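Section 3: Setting Out Your Willora Play Kitchen

Welcome, and thank you for choosing Willora! Pick a flat table and spread the pieces out before you arrange them – it makes everything after this so much easier.
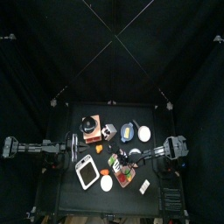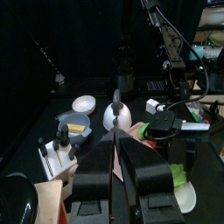 Play kitchen pieces on a black tabletop. The toy stove and toaster are in the first picture, the kettle and knife block in the second.

1. Stand the stove toward the back, with the lidded pot on top, and put the toaster to its right.
2. Find a comfortable place for the kettle, the bowls and the pans.
3. Lay out the plates last, and let the little cook choose the menu.

Note: Small pieces like the carrot love to wander off, so keep a box handy.

Caution: Never put any piece on a real stove, however grown-up the game has become.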